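Sceptics wanted for an open day at Brestmont

Call for visitors and paid observers
Brestmont Demonstration Hall, Stenel Road
Open day: 31st May, doors at 9

Most robot open days are put on for people who already like robots. You get a lanyard, a coffee and a machine that does one thing well for as long as you stand there. Then you go home and read that warehouses and care homes will be run by these things very soon. I have been to a good many of these days and have helped to run a few of them. I would like this one to go differently, and for that we need people who are hard to please.

Stitel is looking for members of the public to come to Brestmont, sit at a table with a robot, work through a short card-sorting task with it and then tell us in plain words what they thought. We are also hiring a small number of paid observers, who will stand by the tables and write down what goes wrong.

Who we want as visitors

Anyone over 18. You do not need to know anything about computers, and if you work in robotics we would ask you to leave the place for somebody else. We would very much like to hear from people who sort, pack, file or shelve things for a living. You know what a slow pair of hands costs on a busy shift and you will notice things that engineers do not.

There are 100 visitor places. Last March we had 141 names for fewer seats and gave them out in the order they came in, which meant they went mostly to students from the building next door. This time we will pick from the whole list and try to get a better mix of ages and jobs.

What visitors will do

You will have one session at a table. You and the robot will work with picture cards and a tray with slots in it. A member of the team will show you the task first and stay with you throughout. After that there is a talk with one of the observers, which we do without the engineers in the room. You may say that the whole thing was a waste of your morning. Several people did last time and two of them were right about the reason.

You can stop whenever you like. Please wear something with sleeves that do not dangle, tie back long hair, and stay on your own side of any tape or rope on the floor unless you are asked over.

Visitors are not paid, but we refund bus and train fares up to the cost of a day return and there is a hot lunch. The lunch comes from Gavrilă, the café across the yard, and there is a meat-free choice. Tell us about allergies when you write.

Who we want as observers

We have 9 observer posts for the day, plus a paid training afternoon beforehand. The fee is £200 for the two together. You will need to be able to:

- stand for long spells, or tell us you need a stool (we have stools)
- write clearly and quickly by hand
- watch the same task over and over and still notice when it changes
- keep quiet when an engineer is explaining why something did not count

The last one matters more than it may sound. A dropped card is a dropped card. If somebody leans over and puts it back, we want that in your notes, with the time. We also want to know when the visitor was doing most of the work. At the demonstrations I have been to, people were very kind to the machine - they slid things closer to it, waited for it, clapped - and none of that help made it into the report.

Past experience as an invigilator, referee, stage manager or quality checker would be useful. It is fine to have none of these.

What we are not promising

I can't tell you that the robot will be good at this. The team building it think it will be, and they have put in long hours on the hand in particular. My own view is that sorting cards at a table is a long way from sorting anything in a real stockroom, where the light is poor and the boxes are split. I have said so to them. They have agreed to let us publish the observers' notes in full, and I would not have taken the job on otherwise.

The session is not a job trial, and nothing you do at the table will be scored against you.
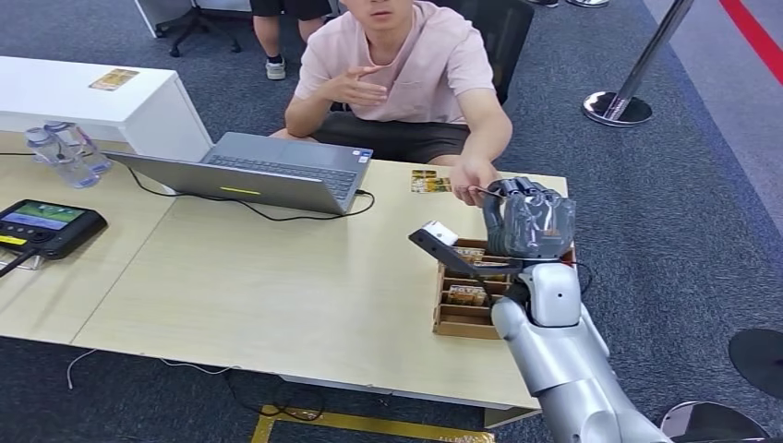
Kristaps Raudsepp
Public Trials Lead, Stitel

How to apply

Write to the Public Trials desk at Stitel, or leave a form at the front desk in Brestmont. Put VISITOR or OBSERVER at the top. Visitors should give their name, age band, the work they do or used to do, and whether a morning or an afternoon suits them better. Observers should add a few lines on a time they disagreed with what everyone else in the room said they had seen. We don't need a CV.

Everyone who writes will get an answer, including those we can't fit in. Observers may be asked to come for a short chat first.

Getting there

The hall is on the ground floor with level access from the yard. The main door is heavy, so ring the bell if you would like it held. There are a few parking spaces for blue badge holders and no other parking on site. The Stenel Road bus stops outside the gate.

If you need an interpreter or a quieter slot, or want to bring someone with you, put it on the form and we will arrange it before we send out session times.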